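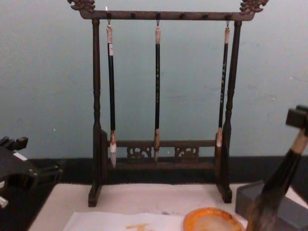 Why hang a brush at all, when a jar on the desk holds it just as well? Hanging lets the water run down and out through the tip, away from the glue in the ferrule, and the hairs dry in line with each other.

3.2 Storage and drying

Figure 3. Brush rack with three calligraphy brushes hung by the loops at the handle ends. Dark wood, turned posts, carved openwork panels in the lower rail.

Racks of this type (Fig. 3) turn up in most of the home studios we visited. Usually dark, usually with some carving on the crossbar ends. Dragons, clouds. Owners talked about the carving first and the drying second, which we did not expect and did not ask about until the second round of interviews.

What matters for the tip is clearance. The bristle head has to hang free of the lower rail and free of its neighbors. Long brushes are the problem — on a low rack the point can end up below the rail, as with two of the brushes in Fig. 3, and then a careless hand pushes it sideways against the wood. Short-headed brushes give less trouble. Barrera's notes mention one owner who moved her long brushes to a wall nail for exactly this reason.

Procedure for the comparison was simple. New brushes from one supplier (Vimwood), rinsed in cool water until clear, shaped by hand, then either hung or stood head up in a ceramic jar. Same room, same ink, 15 washes each. After every 5 washes the point was checked under a hand lens and scored from 0 to 4 by both authors separately. Chávez scored harsher thoughout, see 3.4.

Jar brushes loosened at the ferrule earlier. Splayed tips too, mostly in the goat hair. Mixed hair was less clear, and 2 brushes in that group were dropped from the count after a glue fault showed up before the first wash.

Peg spacing was not controlled. Should of been, as wet heads set close together will touch and dry bent. We left an empty peg between brushes from December on — earlier scores are kept in the table but marked.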